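Wikel's winter parcel drive is bigger than ever

Print this page
E-mail this page

Dec 11, 2022

If you've walked past the old Siltia shop lately and wondered what all the rustling was, it's the parcel drive! I popped in on Friday meaning to stay for ten minutes and came out two hours later with tape stuck to my sleeve – and a job for next week, apparently.

The drive sends warm clothes and bedding to families in Beltrán and the villages up the valley from it. Last winter 700 parcels went out. I'm told this year's total has already gone past that, with the last van still to be filled, and there are 88 families on the list who weren't on it before. Mesfin Gudeta has been running the packing since May, when it was just him, a trestle table and whatever people left on the step.

"We had a lot of single gloves back then," he told me. "People have got much better at pairs."

The thing they're short of at the moment is children's coats, especially for ages six to ten. Blankets they have plenty of, so please hang on to those until January. Anything you bring should be washed and dry, and do check the pockets (I found a bus ticket and half a packet of mints in mine).

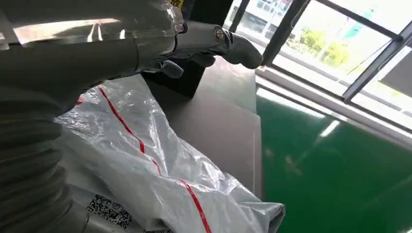
Packing is the bit I enjoyed most, and I'm not a tidy person. Everything soft goes into plastic now, as boxes got soggy on the Jivanura road last year and a fair few jumpers had to be washed all over again. The big white bags with the red stripe are lovely and light, though they crumple the minute you look at them, so try to keep the square black-and-white code where someone can get a scanner to it. Mine ended up tucked in a fold twice and I had to start again – sorry, Mesfin.

Bags are weighed by the door before they go on the van, and 29 kilos is the most they'll take on one trolley. The final collection leaves on Thursday at eight in the morning. Drop-off is open every evening until then, and it costs 50 pence to park behind the shop if you're bringing the car.

Print this page
E-mail this page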